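Week 13 notes: soft things are hard

Welcome back, everyone, and well done on surviving the gear train quiz! We're leaving rigid blocks behind this week -- cloth changes shape whenever you touch it, so please read section 2 before you come to the Derkham lab.

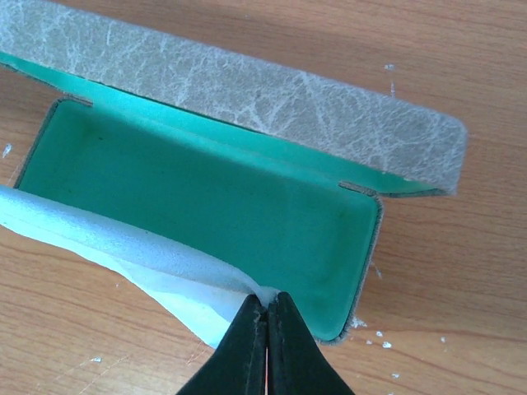 DERKHAM, 28 November 2021 -- Our task is the glasses case and its white cloth. Look at where the fingertips pinch, right at the front edge of the tray, and sketch which way you reckon the fabric will pull (rough pencil is fine). Bring your sketch to room 808.

2 comments

Maromance: Is the sketch marked?

Lenach: Mine looks like a tent, hope that's okay!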